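Speaker notes: The Second Life of a Slipper
Merkcombe Reuse Evening, Sunday, March 2, 2025
Ilona Oláh

Slide 1. Title
Wait for the door to close. Say thanks to Bianka for the room and the heater. Then straight in, no joke.

I was asked to talk about how wonderful it is that we now give things away instead of throwing them out. I said I'd come if I could complain a little. What follows is the complaint.

Slide 2. The claim
Read the line from the town flyer out loud: "Everything you donate finds a new home." Leave it up for a few seconds.

Everything. I'd like to know who checked. I've been sorting donated shoes and bags on Saturdays for 3 years, and I can tell you the flyer was written by someone who has never seen the back room. Some of it finds a new home. A good winter coat is gone before lunch. The claim on the flyer covers the coat and also the bag with the dead zipper, and those two have very different futures.

Slide 3. What comes in
Sheets, mugs, kids' clothes, cables. Skip cables unless someone asks, or we'll be here all night.

Stay on shoes and bags. They're the hard part of any donation pile. A shirt can be washed and folded and looks like a shirt. A shoe has taken the shape of somebody's foot. A bag has been carried for years with a leaky pen in it, and the lining shows it.

Slide 4. The log
We kept a log for one season, shoes and bags only. 1586 entries. Put the number up and don't read the breakdown, because the breakdown is bad. Ferenc wrote "OK" for anything he would wear himself and I wrote "OK" for anything I would pay for. Those are not the same test. We noticed in April, when the log was nearly finished.

So when you hear a percentage from a reuse shop, ask what "OK" meant that day and who was holding the pencil. I'm including our shop in that.

Slide 5. The single shoe problem
People laugh here. Let them.

Singles come in all the time. Sometimes the other one is in a different sack from the same house. Sometimes it went in the trash last summer. We used to keep a shelf of singles in hope of a match. The shelf filled up. In all that time I made 2 matches, and one of those pairs had a split sole, so it went out the other door anyway.

If you take one thing home, tie your shoes together. Laces, string, rubber band, I don't care. Slippers have no laces, so put a rubber band around the pair or push one inside the other.

Slide 6. Soft bags
Black fabric bags. Belt bags, laptop sleeves, gym bags, the free ones from a conference. They fold up into nothing and you can't tell what you have until you've opened every pocket.

Open every pocket. Tissues, coins, a house key once. Enikő found a letter and we spent a week trying to return it.

The trouble with black fabric is that it hides wear under bad light. You hold it up and it looks fine. You take it to the window and the seam is going. I now do all black bags by the window, which slows everything down, and I've been told so.

Slide 7. The gadgets
Be careful with tone on this one.

Somebody will mention Wudico. It's a label system, you stick a code on each item and the phone tells you where it should go. We tried it for a month. It was fine with a clean pair of sneakers. For anything crumpled, worn or missing its other half, it asked us to "choose a condition," and we were back to Ferenc and me and the pencil. Buy it if you like labels. I wouldn't buy it to save time.

Slide 8. The photo
Slow down here. Keep this one up while talking, lights low if Bianka can reach the switch.

Ask the room: would you take either of these home? Give them time. Then ask which one they'd be able to judge from where they're sitting. The rule I was taught is that you can't grade a bag you haven't unfolded, and you can't grade a slipper from one side. Any chart that sorts things at a glance is guessing on both. 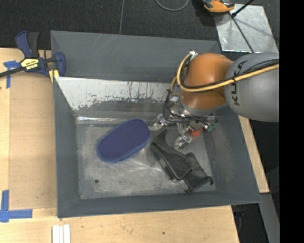

Judit Sárközi read a draft of these notes and wrote back that I was being too hard on the glance. Her point was that a first look is all most things get in any shop, and that a buyer decides as fast as a sorter does, so why should the sorter spend ten minutes on a bag the buyer will pass over in a second? She also said, and I quote it because it stung, that my window habit was "mostly for Ilona's peace of mind."

Read that out in full. It's a decent argument and I don't have a complete answer to it. My half answer is that the buyer only loses a second. A sorter who gets it wrong has thrown away a good bag or put a broken one on the rack, and the broken one comes back with an angry person attached.

If Judit is in the room, let her speak. If she goes long, go to slide 9.

Slide 9. What I'd change
First, the flyer. Strike "everything." Put in "some of what you donate" and see whether donations drop. I doubt they would. Abreu told me the printer has 200 of the old ones left in a box, and that we have to use them up before anyone will pay for new ones. Get a marker pen.

Second, a bin for "don't know." At the moment a sorter has to say yes or no, and when you're tired at the end of a shift you say no. I'd like somewhere to put the doubtful bag until the next morning. Ferenc thinks it would turn into the singles shelf all over again. He may be right. I'd still try it for a month with a date written on the side.

Third, shoes and bags to be sorted on separate tables. They need different hands and a different kind of patience, and shoe dirt gets into the bags.

Slide 10. Questions
Likely ones:

Do you wash the slippers? No. We ask people to wash them first. Some do.

Where do the rejects go? To the contractor at Tandau. I've asked twice what happens there and got a brochure. Say exactly that and don't speculate.

Should people stop donating? No, and I'd be sorry if that's what anyone heard. Look in the pockets, tie the pairs, and keep the worst of it out of the sack.

Hand the clicker back to Bianka. The tea is in the side room.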